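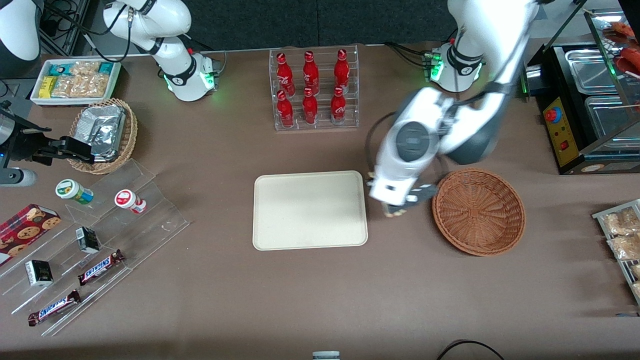 Figure 2. The snack and drink table, with the bottle rack behind the empty tray.

3.2 How people lay out a snack table

I went into this part thinking the drinks would matter least, and I was wrong! Of the 1,353 layouts we collected in Tiltardale, most put the bottles at the back – same as in Figure 2, where the Coca-Cola stands in two rows and the back row sits a bit higher. Tamara Dinu and I coded every layout by hand (it ate up most of August). What we kept arguing over was the empty tray in the middle. I called it serving space, she called it unfinished, and we ended up giving it a code of its own.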